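FOR IMMEDIATE RELEASE
April 24, 2022

Awan Foundation Commits Five-Year Grant to Bottle Return and Glass Recovery in the Hukau Valley

HUKAU – The Awan Foundation has approved a five-year grant to Jendia, the regional nonprofit for household waste and reuse, to expand bottle return and glass recovery across the Hukau Valley. The grant is the largest single award Jendia has received since it was established and will support collection, sorting and public education through 2028, including a final year of reporting.

Under the terms of the award, Jendia will open 70 neighborhood return points in the valley's towns and unincorporated areas. Each will accept wine, beer, juice and sauce bottles, with or without labels. Residents will not be required to register or to show proof of address. Bottles that can be washed and refilled will be separated from those suitable only for crushing, and the two streams will be handled under separate contracts.

The first return points will open in August in the river towns, where curbside glass collection ended when the previous hauler's agreement expired. Households there have had to drive to the county transfer station or place glass with general trash. Jendia's own household survey drew 3,393 completed responses and found that distance to a drop-off site was the reason most often given for throwing bottles away. Second was uncertainty about which containers are accepted.

Expansion to the upper valley will follow once road access agreements have been signed. Jendia is in discussion with grocery stores, libraries and fire stations about hosting sites. Hosts will receive a modest annual payment toward snow removal and lighting. Applications from hosts will be accepted on a rolling basis, and preference will be given to locations on an existing bus route.

Refillable bottles will be taken to Skusutar, the former cannery building on the east side of Hukau, which Jendia has leased from the county. Renovation of the building includes new floor drains, a loading area sized for smaller trucks, and a public classroom on the ground floor. The washing line will be installed in the north hall. Several wineries and juice producers in the valley have signed letters of intent to purchase washed bottles at a set price, which will be reviewed each year.

The grant also provides for an education program directed at schools, restaurants and senior centers. Materials will cover the differences between glass and plastic containers, the handling of caps, corks and foil capsules, and the reasons that drinking glasses, window glass and ceramics must be kept out of bottle bins. A printed guide will be mailed to every household in the service area before the first sites open. It will be available in large print on request.

Bottles and a clear plastic cup on a white tabletop, first picture; the white surface in close view, second picture.

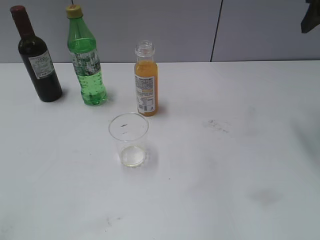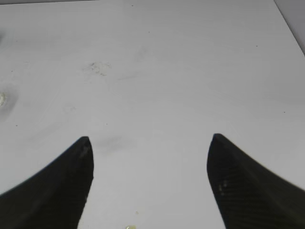
Jendia will publish an annual account of the tonnage collected at each site, the share of bottles returned to use, and the cost per ton. The Awan Foundation has made continued funding in each year conditional on publication of these figures. An independent reviewer will be appointed by the two organizations jointly, and the reviewer's findings will be presented at a public meeting in Hukau.

Restaurants and bars that produce large volumes of glass may apply for scheduled pickup. A fee will be charged for this service and will be lower for businesses that sort bottles by color before collection. Fee schedules will be released with the list of opening sites.

About Jendia
Jendia is a nonprofit organization serving households and small businesses in the Hukau Valley. It operates a tool library, a textile collection service and a seasonal program for the safe disposal of paint and garden chemicals.

About the Awan Foundation
The Awan Foundation makes grants for land, water and waste projects in rural communities. It does not accept unsolicited proposals.

Media inquiries should be directed to the Jendia communications office, Skusutar Building, Hukau.

###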